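The Second Life of Denim

At the Rotdale Textile Library, clothing is kept the way other institutions keep books. Members may borrow from a collection of 2079 garments, and no category leaves the shelves more often than jeans. The library's denim section opened in May with donations from the Junalus thrift stores and has been growing ever since.

Denim asks little of its owners, but it does record how it has been worn. Knees fade first, followed by the seat and the pocket edges. The library does not treat such fading as damage. Its lending rules exclude a pair only when the fabric has thinned enough to let light through, and last season 23 pairs were set aside on those grounds and passed to the Güler mending workshop.

Folding is taught at the library on Saturday mornings. The house method begins with the jeans laid flat, legs straight and waistband toward the person folding. Wrinkles are smoothed from the waist down. One leg is then brought over the other, and the length is folded in thirds – a size that suits shelves 11 inches deep.

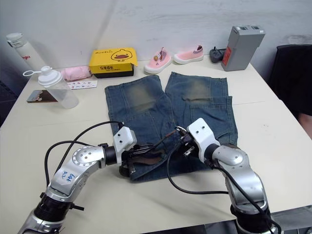
Photo: Rotdale Textile Library

Faded knees such as these, with their yellowish-green cast against the blue, are recorded on the garment's card before it is lent. Members may keep a pair for eight weeks. Returned jeans are washed inside out in cold water and hung by the waistband to dry.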